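The Block That Waits for You

By Reda Ezzat

My first shape sorter was not mine. It belonged to my cousin in Dakar, where we spent two winters when I was small, and half of the pieces were already lost. I still remember the sound when the right piece went down into the right hole. I am a grown man now and I write about furniture and household objects for my living, but when I see such a toy on a table I must stop and try it.

So it was not difficult to say yes when Hazem Samir invited me to Flesum, the small workshop where he repairs, designs and thinks about toys for the first years of life. Hazem has worked with toys for 25 years. He speaks slowly and he puts things in your hand before he explains them.

On his bench the small parts get the same attention as the large ones. He likes a bolt head with a ridged rim, he says, for the way it holds the light and for the grip it gives to the fingertips. He likes bright yellow too, and he complains that many factories make it too pale.
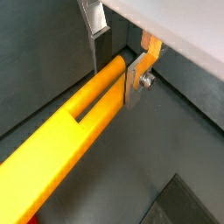 A silver bracket and its orange strip, held by one round bolt head.

We talked for a long time about fit. If the hole is too generous, the child pushes the piece in from any side and learns nothing from it. If it is too narrow, the child becomes angry and goes away. Hazem works with a gap so small that I could not see it, only feel it – the piece must turn a little in the hand, find its place and then drop.

"An adult looks at the hole first," he told me. "A small child looks at the piece. You have to design for the second one."

In January he showed a sorter from his own drawings at the Goodwin toy fair. The visitors who stayed longest at his table were grandparents. One woman worked through the whole set, put it back in order and started again. He sold 30 sets in that week, a good number for a workshop of 3 people, and he came home with a notebook full of remarks. Most of them were about the star.

The star is the difficult one. A circle goes in however you turn it, but a star with five points asks for patience in the wrist. Hazem thinks it should never be the first hole a child meets, and he places it beside a circle whenever he can. 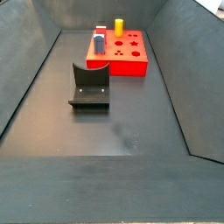 Page 25

Look at how many kinds of opening can live on one red block: small ovals side by side, a circle, the star, and a trefoil made from three little circles that touch. The standing pieces are yellow, red and blue, and the red and the blue one wear a white top. I asked Hazem about this white. He answered that it separates the piece from the base. A red piece on a red base can almost disappear, and the white gives the eye a place to land.

The cylinder is my favorite. It is a simple form and it stands well, and my hand goes to it before the others. Hazem prefers the trefoil, which he calls Zorness after a village with three round ponds where his mother was born. His colleagues use the name also, and it is written on their drawings.

Before I left he gave me a trefoil piece to carry home. I keep it near my keyboard, and when a sentence does not want to come I turn it between my fingers – a third of a turn, and it is the same again.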